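Visit to the Gekdale knitting yarn open day

Four of us from the Korkik knitting group went over to Gekdale on March 4, 2025 for the mill shop's open day. Doors opened at ten and we were in the first group round, with Zainab Ekpo leading.

The tour starts in the dye room. Gekdale dyes in small lots of 200 skeins, and each lot gets its own number on the band. Ours was 611, a mossy green that went on sale in January. Zainab advised buying enough for the whole garment in one go, as lots do vary. Kgomotso Jacobs had brought a half-finished sleeve to match and found the old lot was sold out. She took a grey for the cuffs instead.

Upstairs is the winding room, where Demyd Hnatiuk showed us how cones are wound into skeins and let people have a turn on the hand winder. It is noisy up there and you have to stand close to hear.
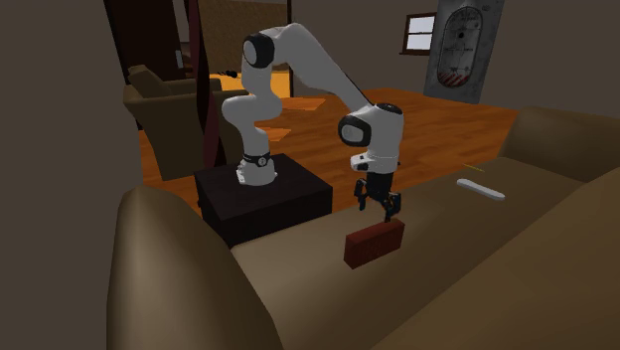
White arm with a black gripper over the brown sofa.

After a break for tea we had the choice of a talk on blocking lace or a short class on mending. I went to the mending. Knut Mühlbauer taught Swiss darning on old jumper elbows, and three of us finished a patch in the hour. Wool and needles were included.

The shop was busy by noon. Nwankwo had a table of buttons and shawl pins, and Prisedska was selling sock yarn from the odd-ball basket. Card payments were slow, so bring some cash.

Parking is behind the mill and was full by eleven. The stairs to the winding room are steep and there is no lift. The next open day has not been fixed yet, but you can leave your name at the till.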